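3.2 Garments and surface

The clothing came from a sorting depot in Bikbridge and was limited to everyday tops: T-shirts, light shirts and a few heavier knits. After damaged pieces were set aside, 1,993 of the 2,237 garments remained. Each was laid out on a bare wooden tabletop before folding, with no board or template underneath. We counted a garment as flat when the collar, both sleeves and the hem could be told apart, even if the cloth was still rumpled.

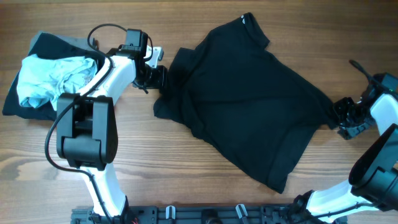 Figure 2. A black T-shirt spread on the tabletop, held at the left sleeve and the right side, with other clothing at the far left.

Dark cotton was the hardest group to judge. Creases show poorly on black fabric, and a fold line near the hem can be taken for the hem itself. Ghoneim's earlier coding scheme scored colour and crease depth together - we kept them apart, and recoded 351 garments as a result. Small chest prints were noted but not scored.

Folded and unfolded pieces often shared the table, as they would at home. We left this alone, apart from 40 layouts where a neighbouring garment covered part of the one being folded. Those are treated separately in Section 4.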